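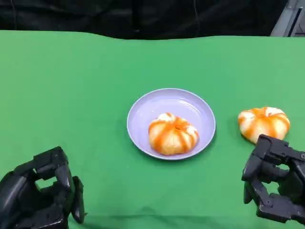
緑の布、薄紫の丸皿、かぼちゃ形の丸パン

ヴントポルト食卓資料館　写真ギャラリー「色と器の小卓」

ヴントポルト食卓資料館では、所蔵する器と季節の食べ物を組み合わせた小規模な卓上展示を継続して行っております。本ページは、そのうち「色と器の小卓」に関する写真と解説を掲載するものです。構成および解説は当館学芸担当のパラスキヴァ・フィリプが担当いたしました。

「色と器の小卓」は、品数を抑えた卓上において、敷布、皿、食べ物の色の関係をご覧いただくことを主旨としております。背景には黒い幕を用い、卓には緑の布を掛けました。当館の従来の展示では生成りの布を標準としてまいりましたが、今回は淡い色の皿の輪郭を明瞭に示すため、青みを含んだ鮮やかな緑を採用しております。

かぼちゃ形の丸パンについて
クリーム色から淡い黄色の地に、橙色の筋が頂部から側面へと下り、全体をふっくらとした房に分けています。頂部の小さなつまみは、筋の集まる位置に設けられています。この形は、プレルニッツ地方の製パン所オルテアヌが12月の市に出していた菓子パンの意匠に基づくものです。同所の帳簿には、市の期間中に一日40個を焼いたとの記載があり、当館ではその写しを閲覧室にて公開しております。

丸皿について
薄紫の丸皿は、縁がわずかに立ち上がり、中央に浅いくぼみを持つ形です。当館では「ドセル」の分類名で登録している食器群に含めており、同分類の登録点数は現在17点となっております。パンのほか、切り分けた菓子や果物を盛る用途を想定した器として紹介してまいりました。緑の布に対しては縁の線がよく際立ち、淡い色のパンを載せた場合にも、器と食べ物の境が失われません。

果物との取り合わせ
本展示では、パンに加えて橙色系の丸い果物を用いております。果物は皿に盛る場合と、布の上に直接置く場合との双方を検討いたしました。 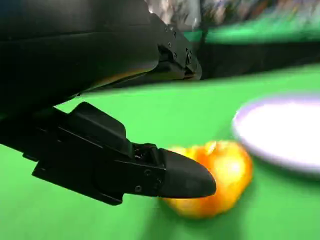
布に直接置いた果物は、緑との対比により橙色が強く感じられます。皿との間隔を詰めるとひとまとまりの構成となり、離すとそれぞれが独立した印象となります。解説会では、参加者の皆様に間隔を変えてお試しいただき、印象の違いについてご意見を伺う予定です。

果物の色は、パンの筋に見られる橙色とも呼応いたします。小卓の構成にあたっては、同系の色を離れた位置に繰り返すことで卓全体に落ち着きを与えるという、プレルニッツ地方の食卓書に見える考え方を参考にいたしました。同書の該当箇所は、館内配布の解説冊子に日本語訳を収録しております。

光の当て方と表面の見え方
丸みのある食べ物は、照明の向きによって表情が大きく変わります。上方からの光を受けた面は黄色みを帯びて明るく、下部に向かうにつれて橙色が濃くなり、布に接する部分には影が生じます。

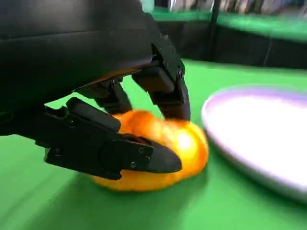 影の濃さは、敷布の色の選定においても重要な要素です。緑の布では影が黒く沈みすぎることがなく、果物の下部の色も読み取ることができます。館内の常設卓では、白い布を用いた場合の見え方を併せてご紹介しておりますので、比較の参考としてご覧ください。

解説会のご案内
期日　4/19/25
会場　ヴントポルト食卓資料館　2階　小展示室
参加費　700円（解説冊子を含む）
申込方法　総合受付または当館所定の申込用紙によりお申し込みください。

卓上の展示品にお手を触れられる場合は、必ず係員の案内に従ってくださいますようお願い申し上げます。展示に用いた食べ物の提供および販売は行っておりません。

写真の利用について
掲載写真の転載を希望される場合は、利用目的および掲載媒体を明記のうえ、事前に当館資料係まで書面にてお申し出ください。

ヴントポルト食卓資料館　資料係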